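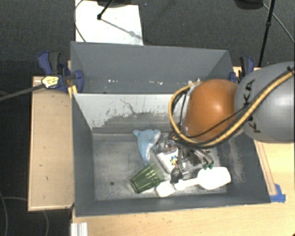 Home | Talks | Slides | Notes | Contact

Bins for mixed household goods: speaker notes
Odombridge, December 9, 2020

Slide 1. Scope is open gray bins on a tabletop, used for goods of mixed shape. Lidded totes were covered in the November talk, so skip them.

Slide 2. Typical contents: a plush toy, a ribbed tumbler, a boxed item, a utensil. Soft goods take up space and then give it back under load. Hard goods do not. Point out that a tumbler on its side has no stable position against a box set at an angle.

Slide 3. Bukeck trial. 225 fills, 18 items per fill, no sorting beforehand. Read the table by row. Pause here.

Slide 4. Fill order. Boxes flat against a wall, tumblers next, plush last. Utensils go along the long side. The Siu store used the reverse order and needed roughly 300 mm of depth for the same load.

Slide 5. Two bins, one behind the other. Keep the front bin for current work. Floor wear is cosmetic unless the metal is bent.

Slide 6. Tremuvora layout, if time allows. Allow 3 minutes, then questions.

4 comments | 11 shares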